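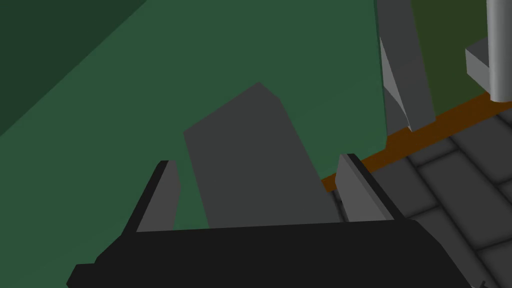

dundel40
Finally watched Trulholm last night and I need to talk to somebody about that ending! My husband fell asleep before the elevator part so he's no help. I went in cold, didn't even see the trailer, and for the first hour I was sure the sister was behind it all. The bit that got me was the slab in the cellar, and it's hardly anything to look at, just a tall plain gray block like the one up top, kind of pointy along the top edge. No face, no music, and I still had to pause it and go turn the hall light on. So who moved it? The sister or the dad?

garba_amadi
The dad. He's got dust on his sleeves at breakfast, go back and look.

TraceyS
Nope, sorry Garba. Everybody has dust on their sleeves in that house lol. I've seen it 2 times now and I say it moves by itself. That's why the dog won't go down the stairs.

garba_amadi
If it moves by itself then the whole key subplot is pointless

TraceyS
The key subplot IS pointless, it's the worst thing in the movie. Seven minutes of a guy looking in drawers.

armelle_d
I liked the drawers :( They made me nervous. But I thought it was a step down from Zetley, same director, way scarier and nobody talks about it. If you haven't seen that one, watch it with the sound up.

dundel40
Oh I tried Zetley and quit when they all went in the lake. Is it worth going back to?

armelle_d
Yes!! The lake is the slow part, keep going

Fuad T
Zetley is boring start to finish, fight me. Trulholm at least has a decent cast and the grandma is great. Is the longer cut any different? I saw it listed somewhere but it wasn't on my service.

TraceyS
Longer cut has one more scene with the grandma on the phone. Doesn't settle the slab thing either way

garba_amadi
It does, she says "your father's been busy"

TraceyS
Busy doing WHAT though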